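Ticket 2331
Site: Dorthorpe, cell 2 (two-arm tabletop, sorting and packing)
Opened by: Siamak Ghasemi
Opened: Jun 30, 2024
Priority: normal, bumped to high after lunch
Subject: gripper reports closed but isnt, misses on thin parts

Problem as reported

Left gripper says "closed" with daylight still between the fingers. Fine on anything chunky. Thin stuff slips: chain, the wall of a display case, split rings. Arm lifts, goes through the whole move, opens over the box and nothing drops because nothing was there. No fault raised. Operator only noticed when the count at the end of the run didn't match.

Right gripper OK as far as anyone can tell. Same fingers, same firmware, both from the same Tosteck delivery back in February.

Running the jewelry set for testing since that's what was loaded, and the parts are thin enough to show it.

What I tried first

Power cycled the cell. No change.
Re-seated the connector at the left wrist. No change.
Swapped the Plinia recipe back to the previous version. No change, put the new one back.
Checked the fingertip screws with the small driver. All tight. 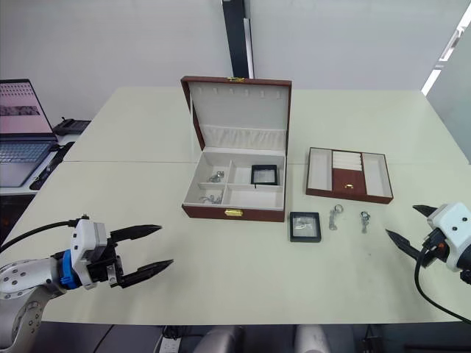
Cable was my next guess, we had a stiff one drag on the wrist before and it gave similar numbers. Stood back and watched both arms at the start pose with the fingers open. Left cable comes off the top of the housing and loops back over the arm, plenty of slack in that pose. Ran it to full reach toward the far panel and back a few times, watching the loop, position reading didn't move with it. Cable ruled out. Left it routed the way it is.

Readings

Jogged the left gripper from the Pfeiffer pendant (the old one, new one still doesnt pair).

Open command: reads 2755, stable.
Close command: stops at a reading that should be zero and isn't. Drifts a bit each time. Goes back toward zero if you close very slow.
Right gripper, same test: open and close both repeat.

So the motor is stopping early at normal speed. Either it sees a load that isn't there, or the stop threshold is set wrong. Looked in the config. Left has a closing current limit of 600, right has 2000. Whoever did the left one after the finger swap left it on the soft setting used for fitting. Not in the log anywhere. Please write these down.
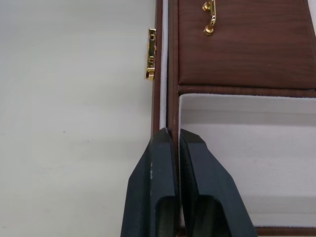
Zero offset is the second problem and it's separate from the limit. After raising the left to match the right, I did slow closes and looked through the wrist cams on each arm. You want a view like this one, down by the latch side of the box, because the fingers are dark and the white tabletop behind makes the slit easy to judge. There is still a very narrow gap there between the two fingers. Don't call that a fail on its own. Judge it from the pads with a strip of paper, then rezero if the paper slides free.

Rezero steps (left, same for right)

1. Clear the part out of the fingers. Arm to park, servo on, e-stop in reach.
2. Wipe both pads. Dry cloth, no alcohol on the textured face.
3. Pendant: Tool > Gripper > Maintenance. Needs the supervisor code.
4. Current limit 2000. Confirm it twice, it doesnt save on the first press.
5. Slow close. Wait for the reading to settle.
6. Set zero. Open fully, check you get 2755 again.
7. Normal speed close, five times. Paper strip each time.
8. Save to the controller AND to the recipe. Skip the recipe and it comes back wrong at the next changeover.

Did all of that on the left. Paper holds now. Roughly an hour including finding the code.

Pick test setup

Put a keychain down loose on the near side, chain bunched up, ring lying flat. Case next to it and turned a bit, not square to anything. If everything's lined up by hand the test is too easy. Keep the open fingers apart on approach and check from the wrist view that neither tip comes down on the film window of a case. The windows are clear film, wrinkles throw glare, and the vision will sometimes put the pick point on a bright streak. Pick on the black rim only. 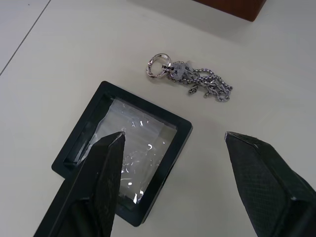
Results after rezero

Keychain by the ring: holds.
Keychain by the chain: holds, but swings. Slowed the lift.
Case by the rim, from the table: holds.
Case by one wall, inside the box: first try hit the divider, approach was too low. Raised it a bit in the recipe. After that holds.
No false "closed" on the left since.

Also turned on the empty-grasp check. It was off for both arms. With it on the cell stops and asks, where before it carried on and packed air. Operators will complain about the extra stops, leave it on please.

Wall grip is the one to repeat if this ever comes back. Thinnest thing we pick and it shows a bad zero straight away. 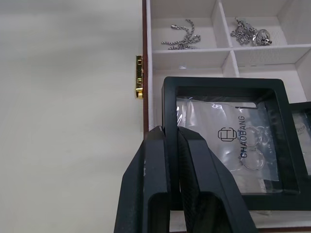 Wall grip on a display case in the box, one finger each side of the black left wall. CHAOBANG bag in the window.

Still open

- Right gripper not rezeroed. Readings good so left it alone. Do it at the next service.
- Pale scuffs on the fingers. Cosmetic for now I think, check pads for wear at the same time.
- New pendant pairing, seperate ticket.
- Asked Tosteck if the current limit can be locked behind the supervisor code. No answer yet.
- Config sheet taped inside the cabinet door is out of date, I crossed out the left limit in pen. Someone print a new one.

Status: monitoring. Leave open until the cell has done a full changeover with the saved recipe.

S. Ghasemi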